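Speaker notes: Braster washroom kit, product review session
Speaker: Yamuna Raju
Version 5/1/22

Opening. State the scope first. The talk covers the Braster kit as sold by Clustosard: the manipulation software, the washroom task library and the service contract. The humanoid platform is bought separately and is not rated in this review. Say this twice if the room looks mixed, as buyers tend to confuse the two price lines.

Slide 2. What is in the kit. Task library, calibration routine, operator console, spare hand covers. The library has 16 tasks in the current release. Four of them concern the toilet: lid, brush, rim wipe, bin liner. We reviewed the brush task only. Do not get drawn into the liner task. Ermanno Sanna has that one and will present it separately.

Slide 3. Test room. Small bathroom, one toilet, one vanity, a bin on the floor in front of the bowl. Point out that the bin was left where a household would leave it. The vendor's own demo room has a clear floor, and the published cycle times come from that room.

Slide 4. Brush handling. Let the slide sit for a few seconds before talking. The bristle head is over the bin, next to the rim. The clearance is small and the planner has to keep the head clear of the bin on any move to or from the bowl. Braster treats the bin as a fixed obstacle entered during calibration. If the bin is moved, calibration has to be repeated.
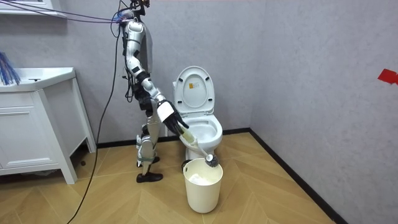 How long does calibration take when an obstacle has been moved?
A full calibration took 13 minutes in our tests. The console offers a partial one, but it updates only the floor plane and does not register objects standing on it.

Slide 5. Results. We ran 208 brush cycles under the Marchetti protocol, the same one used for last year's floor care review. Pass criterion: brush enters the bowl, completes the programmed path, leaves without contact with seat or lid. The full table is in the handout. Read out the failure categories, not the individual rows. The largest category was grip rotation, where the handle turns in the fingers under side load. The second was a stop requested by the console after a lost pose estimate. Tullio Amato did the classification and can take questions on borderline cases.

Slide 6. Grip. The handle is a pale, translucent one of the ordinary retail type. Braster recommends a sleeve for handles of this kind. The sleeve is a paid accessory and was not used. With a sleeve the rotation figure should improve, but we have no data and should not promise any.

Slide 7. Posture. The task is run with the robot standing beside the vanity, leaning toward the bowl. The working arm goes forward and down. Mention that the library has one stance per task and it cannot be edited from the console. For a narrower room the stance file has to be requested from Clustosard. Hyun-seo Ryu requested one in April and the reply came with a quotation attached.

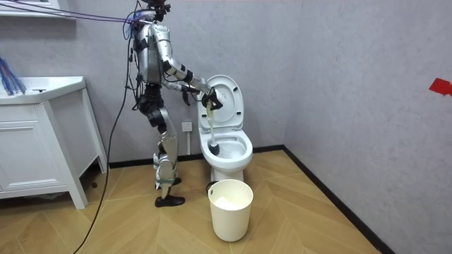
Brush task, bristle head in the bowl, lid raised.

Slide 8. Cleaning quality. Keep this short. The kit does not measure soil and has no stopping rule based on result. It runs a path. The path covers the back of the bowl well and is weaker under the front rim. We used dye strips for this and the method is in the handout, section 4.

Slide 9. Service contract. Two levels. The basic level covers software updates and remote support. The upper level adds a site visit and replacement of worn hand covers. Tanent handles the site visits under subcontract, so response time depends on their region map. Ask for the map before signing. Rosalba Guerra has the contract text with our comments in the margin.

Slide 10. Rating. Setup: acceptable. Repeatability: acceptable with the stated limits. Flexibility: poor, mainly on account of the fixed stance and the manual obstacle entry. Documentation: good, apart from the console error codes, several of which are listed without a description.

Close. Recommendation is a conditional trial, brush task only, in rooms where the furniture stays put. Leave the handout link on screen during questions. If asked about price, refer to the vendor's list and do not quote from memory.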